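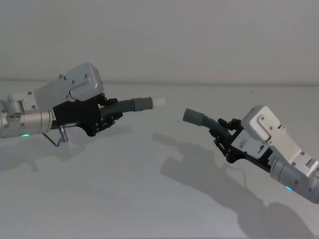

The two pieces, cuff to cuff

Joining two short corrugated hoses, which way is right?
Posted in Laundry and Utility Room

dehua_lu
Good evening to all. I have moved my washing machine (an Anley, the narrow model) to the other side of the utility room, and now the drain hose does not reach the standpipe. I have two short pieces of gray corrugated hose. Each has a smooth cuff at the end, and the two cuffs are the same size, so one does not go inside the other.

The distance I must cover is 500 mm behind the cabinet. The man at Sellholm told me to push the cuffs together and wrap the joint with tape. My neighbor told me to cut both cuffs away and put a piece of rigid pipe inside the ribs. I do not like to cut something that I cannot put back. Which of them should I believe?

For those who will ask about the shape, the ribs begin below the cuff and the cuff itself is plain, with a small step near the rim.

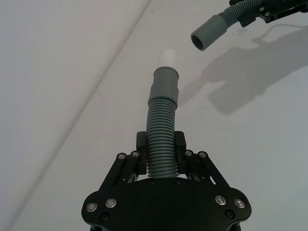

Subbarao Murthy
Please do not use tape on a drain joint. The pump pushes the water in short strokes and the tape becomes loose from the inside, where you can't see it. You need a straight connector with a barb on each side, and two screw clamps. Measure the inside of the cuff before you buy.

anil_lobo
I disagree a little with Subbarao. Self-fusing silicone tape over a connector is fine, and I have had it so in my own kitchen for years. But only over a connector. Tape alone, no.

Subbarao Murthy
Over a connector with clamps, what is the tape doing?

anil_lobo
It gives me a calm sleep :)

deepika_t
Dehua, is it possible to buy one long hose and finish with it? Every joint is a place where lint will collect. I had a joint behind my old machine and I cleaned it every May, and it was not a pleasant smell. A one-piece hose costs less than the connector and the clamps together, at least where I live.

dehua_lu
Thank you, Deepika. I looked for it, but Sellholm has only the long one, and it would lie on the floor in a big loop. I was told that a loop holds water. Also I already have these two and I don't want to throw them away.

I have now put them down the way they would go behind the cabinet. They do not want to be straight, they keep a curve.
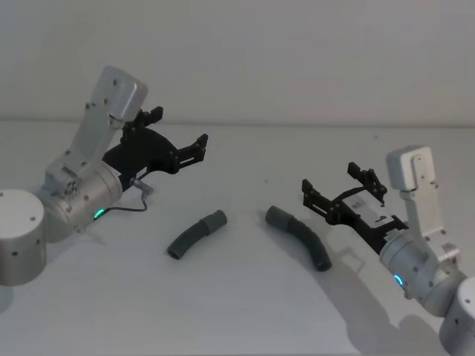 Both pieces on the table

manikandan_k
The curve is from the packing, I think. Put them in warm water from the tap for a while and they will relax. Don't use boiling water. I did this once with a hose of 300 mm and the cuff became oval, and after that no clamp could hold it.

About cutting, your neighbor is not completely wrong. Rigid pipe inside ribs can work if the pipe is long enough, but the clamp then sits on the ribs and presses only the tops of them. The cuff is made for the clamp. Keep the cuffs.

deepika_t
I agree with keeping the cuffs. I still vote for the long hose, cut to size.

anil_lobo
If you cut the long hose you lose one cuff, Deepika.

deepika_t
You are right, I did not think of that. Then one loose cuff must be bought, and it is again more money.

dehua_lu
I have measured. My standpipe is 34 mm inside, and Paucar makes a barbed connector that goes into my cuffs. I ordered one, with two clamps. Before it arrives I want to decide the direction of the curves.

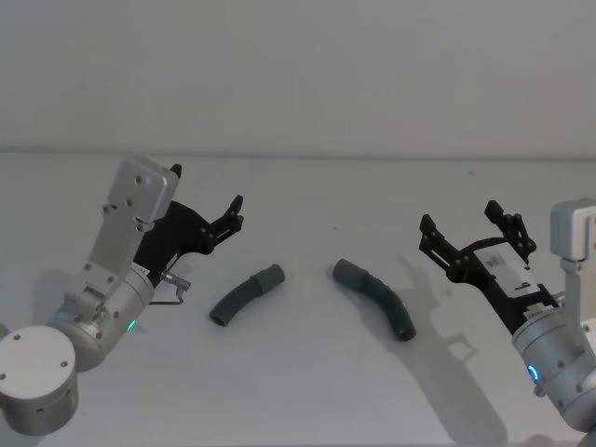
If I turn one piece over, the hose makes an S, and the joint comes behind the corner of the cabinet, where my hand does not reach. If both curve the same way, the joint is at the front and I can open it for cleaning, but the hose passes very near the cabinet leg. I prefer the second way, even if it is less pretty. Does a hose get damaged when it touches a wooden leg during the spin?

Subbarao Murthy
It can rub through, slowly. Fix it to the wall with one clip, close to the joint, and leave some space to the leg. The second way is better. A joint should be where you can put your hand.

manikandan_k
Same opinion. And on the first wash, put a dry paper towel under the joint. It will show you one drop, which your eyes would miss.

dehua_lu
I will do so. The connector should come on Thursday, and I will write again after the first wash.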